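件名: Re: [机まわりML] 天板の配線穴、開けるか開けないか

ワシリーナさん、みなさん

返信が遅くなりましたが、7月の頭からずっとこの話題を楽しく読んでいました。配線穴の話でこんなに盛り上がる場所があるなんて、本当にうれしいです!

ワシリーナ・リセンコ(Vasylyna Lysenko)さん:
> 天板の配線穴について、みなさんのお考えを聞かせてください。
> うちの仕事机は、奥の縁から電源コードをそのまま垂らしています。
> コードが机の後ろでぶらぶらして、掃除のたびに掃除機の先に
> 引っかかります。それに、机を壁にぴったり付けられません。
> 穴を一つ開ければ済む話だとは思うのですが、無垢の板に刃を入れる
> のがこわくて、もう半年も迷っています。
>
> 知りたいのは次のようなことです。
> ・穴の位置は奥の縁からどのくらい離せばよいか
> ・直径はどのくらい必要か
> ・キャップ(樹脂の輪)は付けるべきか
> ・開けたあと、切り口に何か塗るべきか
>
> 机の上に置いているのはスタンドライトとノートパソコン、あとは
> たまに充電器くらいです。板は Larham の中古家具屋で買ったもので、
> 樹種は聞きそびれました。明るい色の、木目がきれいな板です。
> 失敗した話も大歓迎です。むしろ失敗談のほうが聞きたいです。

失敗談のほうが聞きたい、とのことなので張り切って書きます。長くなりますが、お茶でも淹れて読んでください。

まず私の立場を言うと、断然「開ける」派です。もともとは板に穴なんてとんでもないと思っていました。Graltham に住んでいたころの机は、祖父が使っていた食卓を半分に詰めたもので、傷一つつけたくなくて、コードは全部、縁に貼ったフックで受けていました。ところがこのフックがよく落ちる。夏になると粘着がゆるんで、夜中に「ぺた」と音がするんです。翌朝見ると、コードごと床に寝ている。貼り直すと跡が残るので、結局、縁の裏側がべたべたの跡だらけになってしまって、これなら穴一つのほうがよほど板にやさしかったと思いました。

それで Kornton に越してきて、机を作り直すときに思い切って開けることにしました。

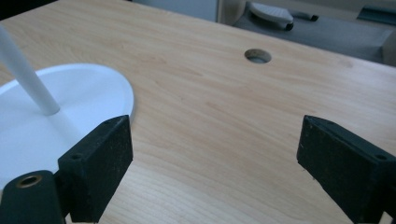 さて、配線穴でいちばん悩むのは、やっぱり位置だと思います。図面を描いて、紙の上で何度も丸を動かして、それでも決まらない。私が最後に落ち着いたのは、机に置くものを先に置いてしまって、コードがどこへ行きたがっているかを見る、というやり方でした。とくに支柱の立つ道具は場所を取ります。写真の左にあるような白い丸い台座は、平たい円盤でも意外に面積があって、置き場所が決まるとほかのものの居場所まで決まってきますよね。穴がそのすぐ下に隠れてしまうと、コードを通すたびに台座を持ち上げることになる。逆に離しすぎると、天板の上をコードが長々と横切って、穴を開けた意味が薄れてしまいます。丸い穴は斜めから見ると暗い楕円に見えて、けっこう目に入ってくるものなので、座ったときの見え方も一緒に確かめておくのがおすすめです。

位置決めには、紙を丸く切ってマスキングテープで貼っておく方法がとてもよかったです。黒い紙がいいですよ。白い紙だとただの紙に見えるのですが、黒だとちゃんと「穴」に見えるんです! 私は三日ほど貼ったまま仕事をして、毎日少しずつずらしました。最初に鉛筆で印をつけた場所からは手のひら一枚分くらい動いたので、いきなり開けなくて本当によかったと思っています。

次に直径です。これは50ミリをおすすめします。細いコードが2本だけなら半分の太さでも通りますが、問題はコードではなくプラグの頭なんですよね。L字のプラグとか、根元に四角い箱がついた充電器とか、あれが通らないと、机の下からコードの先だけを引っぱり上げるという妙な作業をする羽目になります。私は一つ前の机で小さめに開けて、まさにそれで泣きました。紙やすりを丸めて中から少しずつ広げようとしたら、円がいびつになって、しまいには卵みたいな形に……。ワシリーナさん、ご所望の失敗談その一です。

失敗談その二は、刃の抜け側の毛羽立ちです。ホールソーを表から最後まで一気に抜いたら、裏面がばりばりに欠けました。裏だからいいや、と思うでしょう? ところが机の下にもぐってコードを通すたび、指にささくれが刺さるんです。今は、中心のドリルの先が裏にちょこんと出たところでいったん止めて、板をひっくり返し、その小さな穴を目印に裏から残りを抜いています。これだけで切り口が見違えるほどきれいになります。当て木をきつく挟む方法でもうまくいくそうですが、私はひっくり返すほうが性に合っていました。

それから縁からの距離。私の机では、奥の縁から穴の中心まで手の指4本分にしています。メジャーで測れと言われそうですが、板の下に幕板や桟が入っている机だと、数字よりも先に「下に何があるか」で決まってしまうんです。必ず机の下にもぐって、懐中電灯で見てください。桟の真上に印をつけて、開ける寸前で気づいた人を一人知っています。はい、私です。これは未遂なので失敗談には数えません。

キャップの話。好みが分かれるところですが、私は付けない派です。丸い穴の内側に、板の断面がぐるりと見えているのが好きなんです。表面より少し明るい木の色が輪になって見えるのがたまりません。樹脂のキャップをはめるとあそこが全部隠れてしまうのがもったいなくて。ただし、消しゴムのかすとクリップは落ちます。よく落ちます。家に猫がいる方は、もっといろいろ落ちると思います(うちの猫の Sirko は、穴の下で待ち構えて、上から降りてくるコードの先を前足で叩くのを日課にしています)。小さいものをよく使う方や、見た目をきりっとさせたい方は、キャップがあったほうが気楽でしょう。後から付けることもできるので、まずは裸で使ってみてはいかがでしょうか。

キャップを付けないなら、切り口の角を落とすのは忘れずに。私は240番の紙やすりを細い棒に巻いて、上の縁と下の縁をくるくる撫でました。角が立ったままだとコードの被覆がこすれますし、手首が触れたときもちくっとします。ほんの少し丸めるだけで触り心地がまるで違うので、ここはぜひ時間をかけてほしいです。仕上げに、天板と同じオイルを綿棒で塗りました。木口は吸い込みがよくて、一度塗っただけだとすぐかさかさに戻ります。翌日にもう一度、できれば三度。濃い色のついたオイルだと輪だけ黒っぽくなるので、樹種がわからない板なら、まず裏の目立たないところで試すのが安心です。

道具代のことも書いておきますね。うちの近所の金物屋では、木工用のホールソーが3,000円でおつりがくるくらいでした。手持ちの電動ドリルに付けられる軸のものを選んでください。一度しか使わないのに、とためらう気持ちはわかりますが、買うと次々に開けたくなります。私はこのあと本棚の背板と、玄関の靴箱にも開けました。靴箱の中で懐中電灯を充電できるようになって、我ながらかなり気に入っています。

最後に、無垢の板に刃を入れるのがこわいという話。よくわかります。私もスイッチを入れるまで、板の前で19分くらい立っていました(台所のタイマーをかけたままだったので、長さだけ妙に正確に覚えています)。端材があったら、ぜひ先に二つ三つ開けてみてください。刃が木に入るときの音と手ごたえを知っておくと、本番で腕に力が入りすぎずにすみます。端材がないときは、ホームセンターの切れ端の箱をのぞくと、厚みの近い板がたいてい見つかります。抜けた丸い芯も捨てないでくださいね! 私はやすりをかけて、湯のみの下に敷いています。真ん中に小さな穴があいていますが、まったく気になりません。

ワシリーナさん、机の奥行きと、スタンドライトを左右どちらに置いているかを教えてもらえたら、位置の相談にもっと具体的に乗れると思います。幕板の有無もぜひ。ほかのみなさんも、開けた穴、開けなかった穴、ふさいだ穴、なんでも聞かせてください。とくに、一度開けた穴を埋め木できれいにふさいだ経験のある方! うちの卵形の穴があいた古い天板がまだ物置に立てかけてあって、できればもう一度使ってやりたいのです。

Kornton の物置の前より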